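Two-Arm Living Room Kit – what's in it, what it costs, what to budget for

Posted 18 February 2021

Home > Equipment > Mobile and stationary bases > Two-arm kits

I get more mail about this kit than anything else in the Altside shop, and most of it boils down to "what will I end up paying?" So I rewrote the page. The short version: the kit is $3,842, it ships in July, and you should set aside more than that, because arms without cables, spare finger covers and a decent place to work aren't going to get you very far.

It's meant for people who want to try soft-goods work at home scale. Pillows, cushions, folded throws, that sort of thing. I picked pillows on an armchair as my standard job because every house has some, and because a pillow gives way when you push on it, so you find out quickly how your grip settings behave.
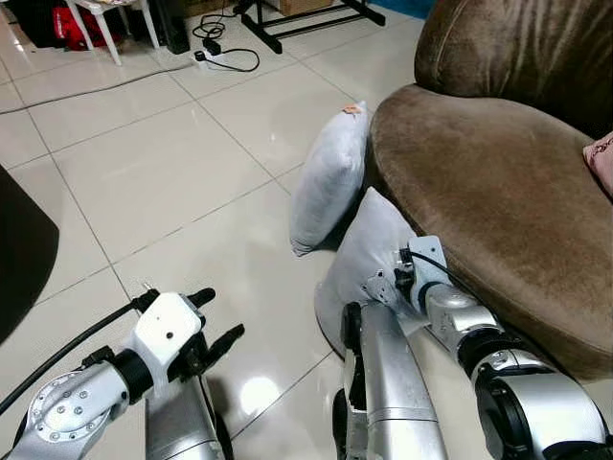 Shalini Garg

What you get

Two arms, left and right, with the mounting plates and all the bolts
Two grippers with two-finger jaws, already wired
One set of arm cables, plus one spare
Power supply for both arms
Printed setup guide (18 pages, and please do read the part on cable routing)
Email support from me, or from Hemant Tripathi when I'm away

What you don't get: a computer, a stand, cameras, or anything to pick up. I sell the Ongate stand separately and I like it a lot, but plenty of buyers bolt the arms to something they already own. If it's stiff and heavy, you're fine.

Pick your version

Standard, $3,842. Plain arms, grippers, cables. Most people should buy this one.

Standard with Motina wrist mounts, $3,852. It's ten dollars more and you get the small brackets that hold a camera at each wrist. I'd go for it even if you don't own the cameras yet – retrofitting them later means taking the gripper off and redoing the cable, and I've done that enough times to know I'd pay ten dollars to skip it!

I don't sell the kit with one arm. I tried that and people wrote back for the second one almost every time, usually once they'd met their first big cushion.

Planning the room

You don't need a lab. A regular room with a hard floor works well, tile especially, because you can wipe it down and nothing snags. You do want open floor in front of the robot, so push the desk and the boxes back against the wall and leave them there. A wrist view will pick up whatever is standing behind the work, desk and storage boxes and curtains and all, and I think that's good practice for your software. My own rule is to keep the furniture in one place for a whole round of work and then shift it.

Cables are the part people underestimate (me too, the first time). Plan where your power strip goes before the arms come out of the box, and keep the long runs away from where anybody walks. Buy one more extension cord than you think you need. They're cheap.

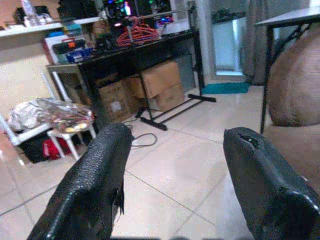 Running costs in the first year

Finger covers wear. Fabric is gentle on them but chair frames and floors aren't, and you'll bump both. I budget for 13 pairs a year with two people using the kit most weekdays. If it's only you on evenings, you'll need far fewer. Look at the covers before every session and swap them when they're torn or scuffed to the point where the grip changes.

Pillows and cushions count as supplies too, so put them in the budget. Get plain ones and a couple in another color, in different sizes if you can. Pushpa Ahuja, who has had her kit since the first batch, buys hers from the clearance bin and swears they're better for the job than new ones, and I've come around to that.

Then there's the chair. Please don't use the nice one from your living room. A rounded seat with a wraparound back is my favorite for this, since the arms have to come in from the front and can't cheat from the side. Velvet is fun as well because it shows every brush mark, so you can see where you've been pushing.
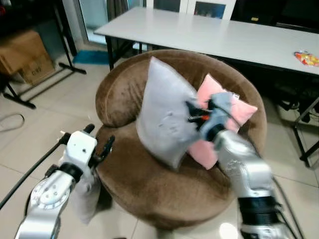
Right gripper against the gray pillow, left one open.

Electricity hardly shows up on the bill. Your time does. Set aside two full evenings for setup and another for getting both arms to agree on where the chair is. Cornel Furtună wrote a nice calibration sheet that I send out with every order, and it makes that third evening a lot shorter.

How it compares with the Marinho

People ask, so okay. The Marinho base we also carry is heavier and has its own wheels, and if you need to go from room to room that's the one to save up for. For a job that stays in one spot, like two pillows and an armchair, I'd keep the money and buy this. You can move the arms over to a Marinho later, the bolt pattern is the same. 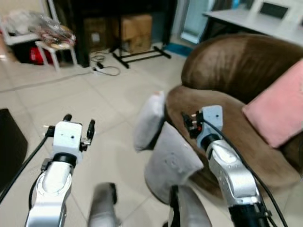 Left gripper open, armchair in front.

Ordering

I take a deposit of half and the rest when your kit is packed. Schools can pay by purchase order, just put "PO" in the subject line and attach it. Brayden Sutherland handles shipping quotes, so send him your zip code and tell him if there are stairs. The boxes are heavy and he'll want to know!

Returns are fine within a month if the arms are in their original packing. Opened finger covers I can't take back.

Related items: Ongate stand – Motina wrist mounts (pair) – finger covers – spare arm cable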